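Unit 4. Reading a Shared Workroom: Benches, Walls and Light
Last updated January 5, 2026
Filed under: Course Materials / Workplace Organization
5 min read

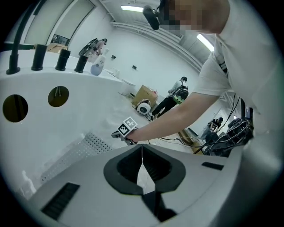
In Unit 3 we looked at the single desk, where one person decides everything. A shared room is more difficult. The person who puts a bottle on the bench in the morning is often not the person who needs that bench in the afternoon, so the room itself must carry part of the agreement between them. In this unit we learn to look at a room in layers, from the ceiling down to the work surface, and to write what we find on the Olla sheet (the two-column form from the first week).

4.1 Start from the ceiling

Students usually begin with the things on the table. I ask you to begin with the ceiling. Services and light are expensive to move, and everything under them has to adapt. In a white room with fluorescent fixtures, the walls and ceiling return a lot of the light, and this is pleasant for general work. The same light can be too strong on a white counter. When the surface looks washed out, small white parts and paper labels are hard to find on it. A gray or dark mat is a cheap correction.

Look also at what runs along the ceiling. A long duct or tray gives the room a direction, even when the furniture ignores it. Draw it on your plan with a broken line. In her plan for the Inskip workroom, Rhea Belmonte forgot the duct and proposed a cabinet which could not open its upper doors. She allowed me to tell this story every year.

4.2 Walls

Walls hold things that people want to see and also things that people forgot. For each wall, write:

- large panels and windows, with the color of the surface
- small frames or screens, and whether one can read them from the nearest bench
- ledges, and everything that stands on them

The ledge deserves attention. It is the natural home of flat objects, and a flattened cardboard box is the most typical guest. One such box is not a problem. But write it down, with the name of the person who will decide about it. In the Drulon exercise last July, the group of Hường Đoàn removed cardboard from three ledges and found under it a notice about the door code that everybody had been asking for.

4.3 The counter and its front

A counter has a top, an edge and a front, and most lists mention only the top. Posts standing along an edge divide the surface from the space behind it — useful, but the arm must go over or between them. If the posts have different heights, record the tallest one. Holes in the vertical front should be recorded too, with their approximate size and height. Do not guess what they are for. Write "round hole, purpose to ask" and ask. The same rule is valid for perforated panels. They may let air pass, they may carry hooks, they may only be decoration, and your plan will be different in each case.

4.4 Benches where somebody is working

Never arrange a bench while a person is standing at it. Observe, and come back. Rommel Macaraeg uses a good method: he writes only the objects within one arm's length of the worker, and after 20 minutes he writes them again. The objects on both lists belong to the work. The others are candidates for the shelf.

Bottles need a separate line. Write the color, the label if you can read it, and the place. A white bottle without a readable label is entered as "unknown" and it is not moved until the owner is found.

4.5 Home exercise

Choose one shared room where you have permission to be. Work in pairs.

1. Make a plan of the ceiling and walls before you draw any furniture.
2. Fill in 2 Olla sheets, one for a counter and one for a bench.
3. Mark with a question mark each thing whose purpose you do not know.
4. Propose one change which costs nothing.

The exercise is worth 30 points. Ten of them are for the question marks, so please do not hide them. Sheets go to Kartini Osman before the next meeting, on paper or through the Kodeo page. Gwendolyn Holloway has the measuring tapes and lends them for one night.

Reading for Unit 5: the chapter on drawers, and your own notes from 4.3.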